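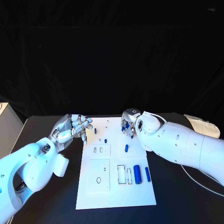
Elsa Viklund objected that a pick-and-place task on a board tells the group very little about a kitchen or a packing bench, and asked that her objection be recorded before the item was opened. The Chair, Ragnvald Haugen, so directed.

Minutes of the Household and Shop-Floor Tasks Working Group, November

Present: Ragnvald Haugen (Chair), Elsa Viklund, Thaddäus Baumgartner, Po-yen Man, Torbjørn Sjöberg (minutes)
The meeting opened at 9:20 a.m.

1. Minutes of the previous meeting
Approved with one correction. Under item 4, "Clendia" should read "Zidico" in both places.

2. Readiness of two-arm systems for small-parts work
Mr. Baumgartner presented the Ustimora bench work. The task is to handle small blue parts on a white board with two arms. He stated that the parts were chosen to resemble the pegs and fittings a shop-floor worker sorts at the start of a shift. The written report covers 587 attempts and was circulated in advance.

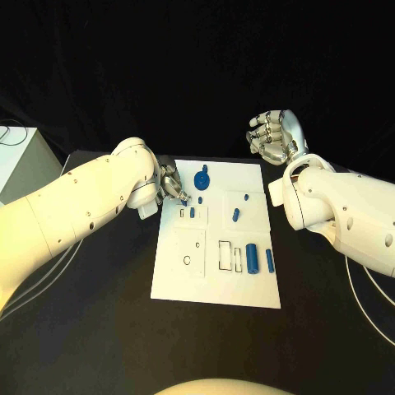
Item 2, bench task: small blue peg held in the fingers above the board.

Ms. Man asked whether the report separates a failed grasp from a failed placement. Mr. Baumgartner replied that it does so only from page 6 onward, and that the earlier attempts were logged under a single heading. Ms. Man requested that the earlier entries be sorted again before any figure is quoted outside the group. Agreed.

Ms. Viklund returned to her objection. In a home, she said, the parts are not laid out on a board, the light changes, and a person is usually waiting for the counter. She would not support any statement that household chores are within reach on the strength of this work. Mr. Baumgartner said that the report makes no such claim and that he would accept a sentence to that effect in the summary.

The Chair asked for views on shop-floor use. Mr. Sjöberg considered that kitting and tray loading could be tried under supervision, provided that a worker remained at the station. Ms. Viklund agreed to a trial and asked that the length of each cycle be reported along with the result.
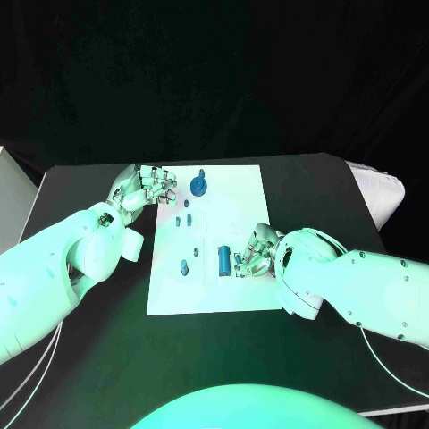

Mr. Sjöberg added that the same worker should not be expected to run a second station during the trial. The Chair concurred.

Decision: A supervised kitting trial is approved for the Bravo site, limited to 20 shifts. No household trial will be considered before the results are received.

3. Chore list
The draft list was reviewed. "Folding towels" and "emptying a dishwasher" remain under "not ready." "Wiping a table" was moved to "needs further evidence," Ms. Viklund dissenting.

4. Budget
The request for 945 dollars for replacement trays was approved without discussion.

5. Actions
Mr. Baumgartner: revise the summary and sort the earlier entries.
Ms. Man: draft the cycle-time form for Bravo.
Mr. Sjöberg: circulate the amended chore list.

The meeting adjourned at 11:05 a.m.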